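Workshop notebook, April

Equipment planning for next year. Budget round closes Saturday, so this is mostly to get the numbers in one place before they go on the form.

Carried over from last month: fingertip sets for the arm. We are still on the blocky wedge tips and the second set is worn on the leading corner. Koltell want 181 a pair, two weeks from order. Landent do a narrower one at 498 for the pair with the mounting block included. I had been putting the Landent price down as silly, but without the block the Koltell ones need an adaptor made up, and that is a morning on the mill each time.

Pocket work is what decides it. The tip goes into the recess in the light blue panel, but the body of the gripper is bulky and sits close over the moulding, and it throws a shadow into the pocket from the wrist camera's side. A slimmer finger would help with both. I would also like a softer pad on the end, as I don't want to be paying for panels. Ukton quoted for spare panels and I have not opened the second page. 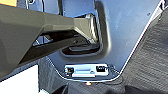
Oakley rang after lunch and the view there was that we are buying the wrong thing first. Spend on the camera and the light, they said, and leave the fingers for another year, because a narrow tip you can't see properly will miss the slot just as often as a fat one. They also asked if anyone had priced a ring light, and said the Landent block won't take one without drilling.

Fair point about the drilling. I have gone back through the Landent sheet and there is no clearance shown for anything round the wrist. Have emailed them to ask.

The camera picture is soft, I'll give them that. You can make out the white plate and its two black openings well enough, but fine edges blur. A better camera is 1000 on the only quote I have, and that is before cable and a new bracket. It would eat the whole line.

So, two ways to write it up:

Option A — Landent fingers at 498, one Koltell pair at 181 as spares, camera left alone. 679 all in.

Option B — camera at 1000, keep the worn tips going, nothing for spares.

Leaning to A. B leaves us stopped if a tip goes, and I can borrow a lamp from the bench to try Oakley's idea before anyone pays for it.

To do: second camera quote. Chase Landent on clearance. Ask Koltell if the price holds past the end of the month. Check whether carriage comes off our line or the general one — it was argued over last time and I never wrote down the answer.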